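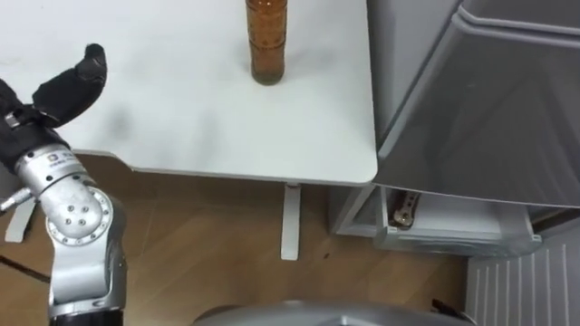

June, 7.40 am. Nine degrees outside, 17 in the small room with the radiator on its second setting. Started on the desk before breakfast.

The job list had four lines on it: level the top, fix the clearance to the fridge, treat the grey marks, sort the drawer unit. I got through two and a half of them.

Level first. The Skiruva has never sat properly since it came into this room. The floorboards run slightly downhill towards the back wall, and the long foot bars bridge the low spots instead of following them. Put the spirit level along the top in three positions. Near end good. Middle good. Far end low on the wall side, bubble touching the line. The adjusters under the foot bar are stiff and take a 13 mm spanner, and mine was in the shed. Used the shifter, which rounded one corner of the nut slightly. Half a turn, check, another quarter turn, check. Bubble now centred at all three positions. Across the width it is still a hair out at the cutout, where the top narrows, but there is no leg directly under that part and I don't see how to correct it without packing the frame. Left it.

Rechecked after ten minutes in case the foot settled. It had not moved.

Clearance next. The far end of the top stops short of the fridge, and the gap has been annoying me since autumn. Too narrow for a hand with a cloth in it, wide enough to lose pens down. Measured it at 60 mm. The Flullis leaflet (found it in the kitchen drawer, under the takeaway menus) asks for 87 mm on that side for air movement. I doubt the missing 27 mm has done the compressor any harm. It is on the list all the same, and it means either the desk moves towards the near end or the fridge moves along the back wall. The fridge can't go far with the radiator where it is. So the desk moves, and the near end then sits 27 mm closer to the chair, which I can live with.

Did not move it. The top is 3000 mm long and I'm not dragging that on a wooden floor without felt under the bars. Felt pads added to the hardware list, the self-adhesive sort in strips. The round ones came off last time and left glue.

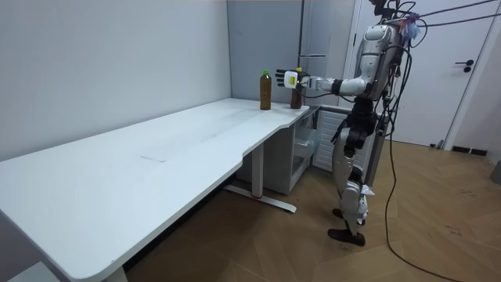

Far end of the desk, green cap on the left.

Surface. There is a grey patch on the near half that reads as a rectangle in low light, plus fainter smudges further along. Worked on a small test area at the near corner and kept off the main patch until I knew what the finish would tolerate.

Damp microfibre: no change.
Dish soap, one drop in a cup of warm water: lifted the smudges, no effect on the test scuff.
Bicarb paste, light pressure, 30 seconds: scuff paler. Sheen unchanged as far as I can tell with the torch held flat to the surface.
Melamine sponge: took the scuff off and left a spot slightly shinier than the matt around it. Stopped there.

Conclusion for my own use is bicarb, more than one pass, and patience. The sponge goes back under the laundry sink. The shiny spot is near the wall and is only noticeable if the torch is out, so I have decided to stop taking the torch out.

I think the patch is from the old Pace printer. It had a rubber mat under it that was warm most of the day, and the proportions are about right. I would have to find the mat to check and I'm fairly sure it went out with the hard rubbish.

11.15 am. Tea. Radiator turned down one notch, room at 20.

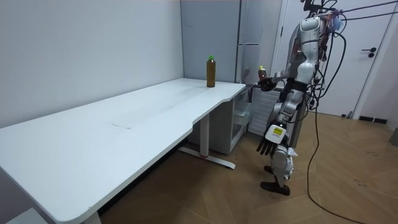

Then the drawer unit. It lives under the far end and the fronts are translucent enough that I should be able to see what is in each drawer, which was the reason for buying it. In practice every drawer holds a grey shape. Emptied the top one onto newspaper in the hall: batteries of mixed age, two Juken cable testers (one working, one kept for its clip), fuse wire, a tape measure with the first 119 mm torn off. I had been keeping the tape on the theory that you can start from 120 and subtract. I measured the fridge gap with it by mistake the first time and got a number that made no sense. It is now in the bin.

Batteries tested one at a time. The dead ones are in a jar by the front door for the drop-off at the shops. Live ones back in the top drawer, sorted by size, with a strip of masking tape on the front as a label. Drawers two and three not touched. Drawer two doesn't open fully in any case, and I suspect a runner.

One point about bottles. They tend to collect at the far end of the desk, the fridge being right there, and I have never thought about whether that is a good place for them. The corner is rounded and the top is smooth, so anything near that edge has less under it than you would expect. With the top out of level it was a worse spot again. Now that it's true I am less concerned. Bottles further back, towards the wall, is the sensible rule. Written on the card inside the cupboard door, under the one about the kettle.
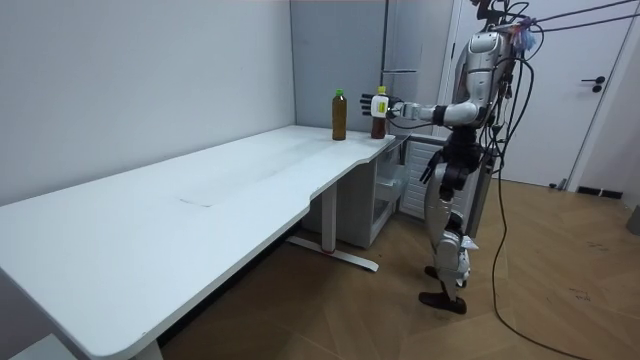

2.30 pm. Second bicarb pass on the test area. No visible residue once wiped with clean water and dried. Will do the rectangle tomorrow in daylight, working from the outside in, and stop at three passes whatever it looks like.

Shopping: felt strip, 13 mm spanner (or walk to the shed), a new tape measure, bicarb, dishwasher salt.

Also to do: ask the supplier whether the adjuster nuts are sold separately. Vacuum behind the radiator before it gets properly cold and I stop wanting to turn it off for an hour.

Left shoulder sore from lying under the desk. Soup for tea.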